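Projektbericht: Beispieldaten für das Greifen von Stoff
Projektgruppe Fultitz, Abschlussbericht, 30. Oktober 2024 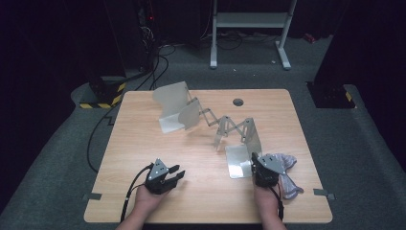
Abb. 1: Aufnahmeplatz mit Scherengestell, Tuch und den beiden Handgreifern

1. Aufgabe

Im April klang das Thema überschaubar: Ein Lernverfahren soll aus vorgemachten Bewegungen ableiten, wie man ein Tuch über ein ausziehbares Metallgestell hängt. Unser Teil war das Vormachen. Wir haben also ein Semester lang Wäsche aufgehängt und bekommen dafür Leistungspunkte.

2. Vorgehen

Jede Aufnahme beginnt mit einem zerknüllten Tuch und endet, wenn es hängt oder die Person aufgibt. Beides wird gespeichert, Letzteres mit eigenem Vermerk. Geführt wird beidhändig mit zwei Greifern, deren Finger kurz sind und wenig verzeihen. Das Gestell stellten wir schräg auf den Tisch und veränderten nach je 100 Aufnahmen den Winkel, damit das Modell nicht bloß eine einzige Tischdiagonale auswendig lernt. Abgelegt wurde alles in unserem Archiv Fundus.

3. Umfang

Geplant waren 3.000 Aufnahmen, entstanden sind 3.508. Nach der Durchsicht blieben 1.884 übrig. Der Rest scheiterte überwiegend an verrutschten Zeitstempeln, ein kleinerer Teil an uns. Beryl Horrocks hat die Durchsicht betreut und unsere Kategorie »fast gut« ersatzlos gestrichen.

4. Beobachtungen

Das Gestell gibt nach, sobald man daran zieht. Wer das Tuch mit Schwung ablegt, verschiebt die Scheren und hängt anschließend an einem anderen Gestell auf als zuvor. Geübte werden außerdem schneller und lassen Zwischenschritte weg, die das Modell gebraucht hätte. Die Anfängerdaten der ersten Wochen waren deshalb brauchbarer, als uns lieb war.

5. Offen

Dickere Stoffe fehlen. Die Kabelführung am rechten Greifer sollte vor der nächsten Runde geändert werden. Die Trainingsläufe mit Tarilen stehen noch aus.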